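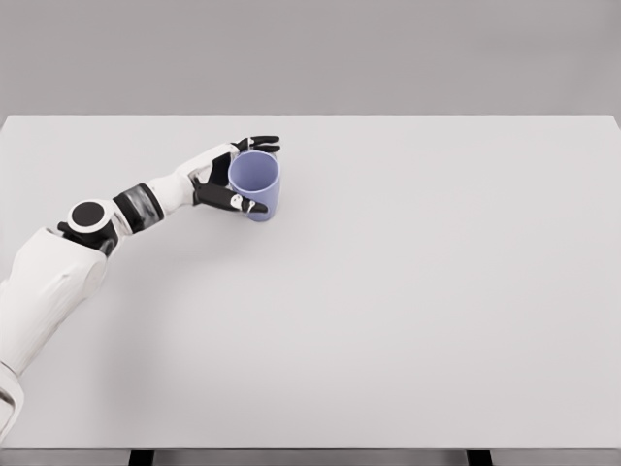

*Fig. 1. A mug on a pale grey table, with a robotic arm gripping it (computer render).*

## Week 3: How a bill gets stuck

Last time we got our bill through its first reading, and most of you looked relieved. Sorry! The first reading is the easy bit. Somebody stands up, reads out the title, and everyone goes back to their tea. Tonight I want to look at the part where bills go to die, and I'm using our made-to-measure country, Kotutden, so that we don't spend the whole hour arguing about real parties (we can do that in the pub).

Quick reminder of the set-up. Kotutden's lower house is called the Goel, and it has 114 seats. A bill needs a plain majority of all members, so 58 votes, and staying at home counts the same as voting no. People forget that one every year, and it matters a lot when you come to the exercise.

### Committee stage

Once a bill has had its second reading it goes to a committee of 26 members. They go through it clause by clause, hear from witnesses and suggest changes. I used to find this dreadfully dull as a student and now it's my favourite bit — you see what people really want when they start fighting over the word "may" and the word "shall".

Our case is the Ornstead Water Bill. The government wants to take the Ornstead reservoir away from the local council and hand it to a national board. The governing party has 61 seats, so on paper it's home and dry. But three of its own members come from the Ornstead valley and they're furious, and a fourth thinks the whole thing has been rushed.

Work it out: 61 take away four is 57. One short!

### What can the whips do?

They can offer a change to the bill, offer something unrelated (a bypass, say), or put the vote off. Have a look at the Restex amendment in your pack, which keeps a local veto over water prices. Would it win back the valley members? Would it lose anybody else?

**For next week:** write up to 2000 words as a memo to the chief whip. Pick one course and stick with it. Please put your sums in, and read chapter 3 before you start, especially the pages on abstentions.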